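1/ I want to write a few posts about wallets and recovery phrases. I have been helping people in Dillbridge set up their first wallet for 2 years now, at a small evening group in the library, and I see the same problem every time.

2/ The problem is the first ten minutes. A person installs the app, and before they can do anything at all, the app shows them a list of words and says: write this down, never lose it, never show it to anyone. Most people become quiet at this point. Some close the app and do not come back.

3/ I understand why the words are there. I do not want to remove them. But we ask a person to take full responsibility for something before they have any feeling for what it is. Imagine a bank that explains the vault to you before it lets you open an account with five dollars.

4/ In June I tried three wallets with the group, one after another: Girasero, Hernero and one more that I will not mention, as it was closed a little later. I asked everybody to do one task only. Receive a very small amount, then send it to the neighbor at the same table.

5/ Girasero shows the words first. It also makes you type them again in the correct order, with no way to skip. It is the correct way from the security side. In our group it took 20 minutes until the last person could receive anything, and by then the first ones were reading their mail.

6/ Hernero does it differently. You get a "starter" account with a low limit, and the key stays on the phone. When you go over the limit, it asks you to make the backup, and you can't receive more until this is done. People had already sent and received something, so they knew what they were protecting. I heard much better questions.
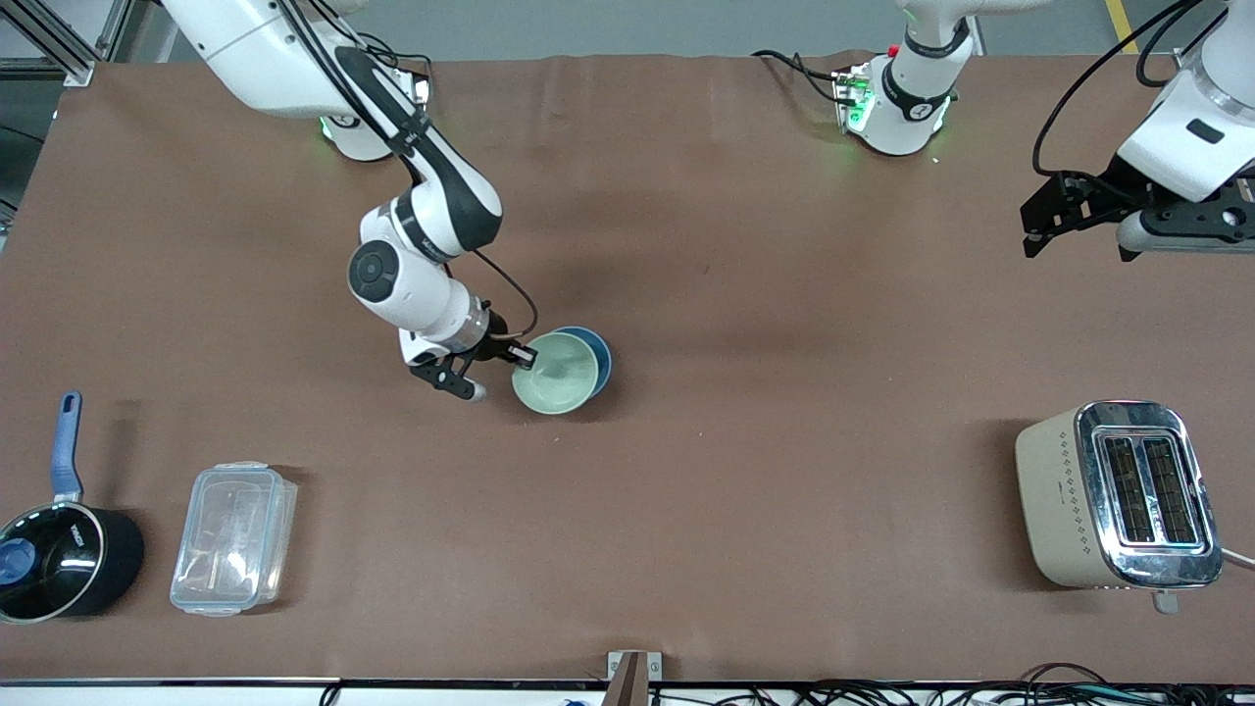
7/ There is a cost, of course. If the phone is lost before the backup, the money is gone. With a low limit I find this acceptable – it is like the coins you would leave in a bowl on the table, and not your savings. But the app must say it clearly, and Hernero says it only in small gray text under the balance. I wrote to them about it. They answered politely and the text is still gray.

8/ Some friends who work on protocols tell me that this is "only interface" and that fees and speed matter more. I respect their work a lot. But in our group I have never heard a question about speed. The questions are: what happens if I lose my phone, who do I call, and can I practice this first with no real money.

9/ The third question is my favorite. Yes, test networks exist, but have you tried to explain one to a beginner? You must change a setting in a hidden menu, then find a website that gives you free test coins, then this website wants you to log in with another account. A practice mode should be one button.

10/ The people at Benavides are building something in this direction. It is a recovery method with 5 contacts, and any 3 of them together can help you get back in. I like that it is close to real life. You already know who has your spare key. What I do not like is that each contact must install the same app, so my aunt would need a wallet to help me with mine.

11/ I do not think there is one correct design. If you build wallets, please sit for one evening next to a person who has never used one, and do not touch their phone. It is very difficult to keep your hands still – I fail at it often.

12/ Next month we repeat the test with the new Girasero version, where the backup can be delayed by one day. I will post the times here. If you run a similar group, please write to me, I would like to compare the instructions we give out. Mine are two pages and still too long.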